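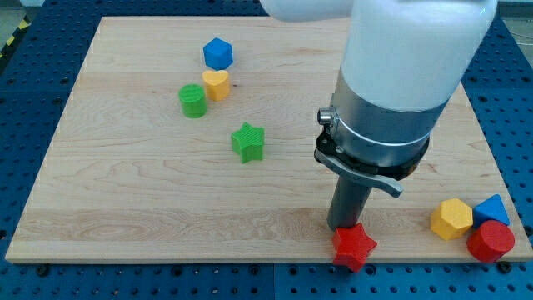

**tabstop:** The Cletside guidelines don't ban present-tense monologue. They say "consistent tense within a section." If your narrator thinks in present and the bus ride is reported in past, put a section break between them and you're compliant.

**marginal_k** — 2 Jun 2025
I read that rule differently. My piece went in with breaks at each tense change, seven in all, and it came back marked "fragmented." 62 lines, so a break every nine lines or so. I merged it down to three sections and it was accepted in the second round.

**tabstop:**
Fragmented is a note on pacing. It doesn't mean the tense handling was wrong.

**marginal_k:**
The fix was the same either way.

**ovenbird:**
Original poster here. The story is one narrator, one morning, waking up to getting off the bus. Everything is in his head. My problem is the quotation marks. I opened with a double quote and never closed it until the last line, and Prender flags every paragraph as an unclosed string.

**tabstop:**
Prender is applying the rule for multi-paragraph speech incorrectly. The convention is an opening mark on each paragraph and a closing mark on the last one only. It's valid, but the checker counts pairs. Turn off "match delimiters" under Style.

**halfstep:**
Or drop the quotation marks. If the whole text is thought, there is nothing to set it apart from. I would also cut "I thought" wherever it appears.

**ovenbird:**
There are none. He does say "I'd better" a lot.

**halfstep:**
Fine once. By the third it reads as stage direction.

**marginal_k:**
Disagree. People do talk to themselves in instructions. Moodley ran a monologue in the May issue that was about 86 percent imperatives by sentence count, and it held up. Vary the length and leave them in.

**halfstep:**
That one was a page long. This is supposed to run to four.

**tabstop:**
Separate point: Polon wants italics for thought and Cletside wants roman. If you plan to send it to both, keep two files. Converting back by search and replace will also strip the italics from titles.

**ovenbird:**
Quotes removed, roman throughout, one break before the bus. Leaving the "I'd better" lines alone for now. Does the break need an asterisk or is a blank line enough?

**tabstop:**
Asterisk. Blank lines get lost at page ends.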